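Subject: Re: [foltusside-sewing] Linen trousers, washing and hemming

> I bought the Jadia pattern last month and have enough linen for
> one pair. The instructions say to prewash but not how many times.
> Also, do you all cut the hem allowance as printed? My last pair
> ended up well above the ankle after the second wash and I don't
> want to do that again.

I have made this pattern three times, twice in linen and once in a cotton twill. My notes are below.

Prewash twice. Use the warmest setting you will ever use on the finished trousers, and dry them the same way too. Zigzag the cut ends first or you will lose a good bit to fraying. The Strömberg linen shrank more in length than in width for me, and most of that was in the first wash. The second one still took a little.

The printed hem allowance is too small in my opinion. I add 2 inches to the leg when I cut and decide at the end. If you only have enough for one pair, lay out the front and back pieces first and fit the pockets in whatever is left. The pocket bags can be any light cotton.

Before I mark a hem I lay the legs out lengthwise and smooth them from the waist down. If the crotch is bunched up, the legs won't compare properly.
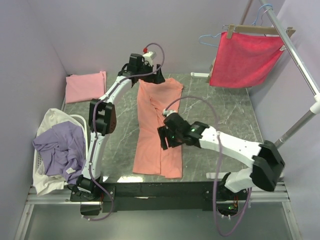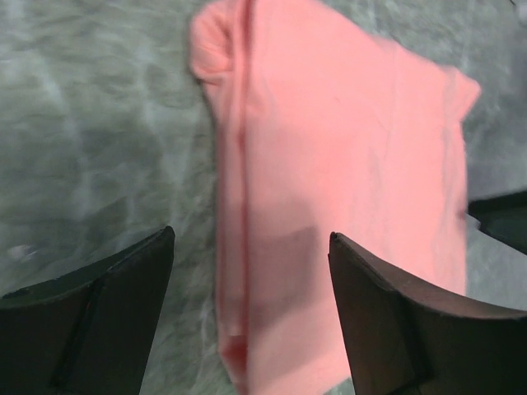 For the hem itself, let the trousers hang overnight by the waist. Linen drops, and one leg can drop more than the other if the pieces were cut even slightly off grain. Then try them on with the shoes you plan to wear and pin one leg. Copy that measurement to the other leg along the inseam, then check it again with both legs on you.

I use a size 16 needle for the waistband where all the layers meet and go back to a smaller one for everything else. Thread is Brarkia all-purpose, color 178, which was close enough to my fabric. Press the hem before you stitch it and again after.

One question back to the list. Step 9 has you attach the waistband before the side seams are finished. I did it the other way around on my third pair and it went fine, but the back sits a bit higher than on the first two. Has anyone else tried both?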